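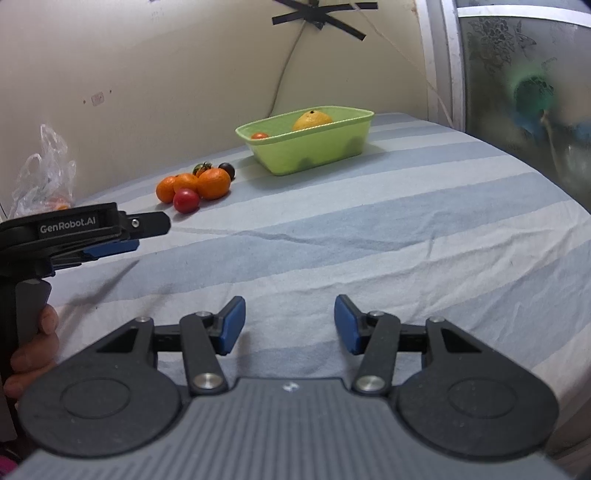 Jumstead working group: hand-held gripper kit on offer from Vultham
Minutes, 2019-07-14

1. Kit under review
The group went through the offer. Hire is 1,144 for 14 days, with 200 held as deposit. Charger not listed; Vultham to be asked.

2. Produce task
Agreed to keep fruit and tomatoes into a basket as the test task. Members liked the blue finger pads. One felt the grip was heavy for long sessions.
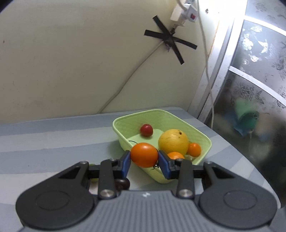 Orange tomato held between the finger pads at the basket rim.

3. Other quotes
Gatti has quoted for 19 days. Plultlow has not replied.

4. Actions
Ask Vultham for a spare set of pads in the price. Decision held over to August.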